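Automating the kiwi line: what I learned in a packing shed

Project report, Work and Technology module
Noémi Illés

I should say up front that I picked this topic because my aunt used to pack fruit and I wanted an excuse to ask people about their jobs. The robotics part came second, and then it took over most of the semester.

The place is Premano, a fruit packing business with one long shed, a cold store and an office up a metal staircase. In season they run kiwis, and for a few weeks the whole building smells like them. Last spring they decided to put a robot cell at the end of line 2, where the fruit gets lifted off and set into trays. The company that built it is called Auer, and the planning software is a package named Drando. I spent most of March going back and forth, first with a notebook and later with a login to the simulator, which I was far too excited about.

How the work was done before

Seven people worked the end of line 2 on a shift. Fruit comes down sorted by weight, you pick it up, turn it over, look at it, and either tray it or drop it in the seconds bin. Sounds simple! I tried it for one morning and my trays looked awful. The regular packers don't seem to look at all. They roll the fruit in their palm and they already know. Delia Anghel, the shift lead, has been there longest, and she told me she can feel a soft one before she has properly closed her hand on it. (I could not. I trayed two soft ones and she took them out again without saying a word.)

The pay was partly per tray, so the fast packers did well out of it and the slower ones got teased. I'm mentioning this now because it matters later.

What the simulator is for

Before the cell touches any real fruit, a task gets tried out in simulation. You load a model of the fruit, put it on some background, and let the software work out where the fruit is and how to approach it. The background changes on purpose, so the system doesn't learn that kiwis only ever live on a gray belt. My part was small. I looked through rendered views and marked the ones where the detected outline didn't follow the fruit. I went through 440 of them over the project, with a lot of coffee. 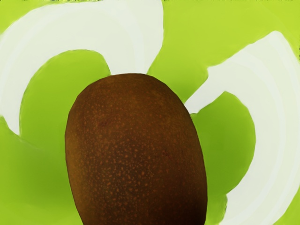
Marking outlines taught me more about kiwis than I ever wanted to know. The rule in the shed is that a light mark on the skin is fine and a bruise is not, and the packers settle it with a thumb. On screen you have no thumb. With a kiwi on bright green and white swirls like this one, the outline was the easy part, because brown skin stands out so well against those colors. The small darker reddish blemish on the upper left was where I got stuck. Is it a rub mark? Is it a bruise? I kept wanting to press it. I also wasn't sure how to treat the lower right, where the skin goes into deep brown shadow, and I ended up asking Delia to sit down with me for an hour in the office. She thought the whole thing was hilarious at first — grading fruit that doesn't exist — but after ten minutes she was leaning in and arguing with me about every single one.

That hour ended up changing the project, and I think it changed something for Premano too. Up to then the packers had not been asked anything about how the cell should judge fruit. Auer had a written grading standard and worked from that. But the standard says things like "minor surface marking acceptable," and Delia had maybe a dozen versions of minor in her head depending on the customer. The supermarket orders are strict. The Zusivov orders, which go to a juice and dessert company, are much more relaxed. She started writing these down for the engineers, and she got paid office hours to do it, which she had to ask for twice.

What changed on the floor

The cell went live while I was still visiting. In the first full week it placed 3,849 kiwis, and people were honestly a bit underwhelmed, because a good packer beats that without trying. It got faster after that. I don't have the later numbers, so I won't guess at them.

Four of the seven packers are still at the end of line 2. Two moved to the loading side and one left, for reasons she said were mixed. The four who stayed now mostly check trays, clear jams and deal with anything the cell refuses to pick up. Their backs are better, they all told me that. They also told me the day is longer. When you pack by hand you get a rhythm going and you talk. When you watch a machine you have to keep watching, and you can't really chat with someone who is standing on the other side of a safety fence.

Then there's the money. The per-tray bonus is gone, because who would it go to? It was replaced with a flat rate of some 1,000 a season. The slower packers came out ahead and the fast ones lost, and that caused more bad feeling than the robot itself did. I hadn't expected this at all. My interview questions were all about being afraid of machines, and most people just wanted to talk about the bonus.

Things I would do differently

I would talk to the packer who left. I only got one short phone call with her and I didn't ask good questions.

I would also start the simulator work earlier and keep proper notes on it. I have my outline marks, but I didn't write down why I rejected each view, so when my supervisor asked how consistent I had been, I had no real answer. Delia kept a list in pencil of the ones we disagreed on, and it's better than anything I produced. A copy is in the appendix, with her permission, along with the interview questions and the floor plan of line 2 before and after.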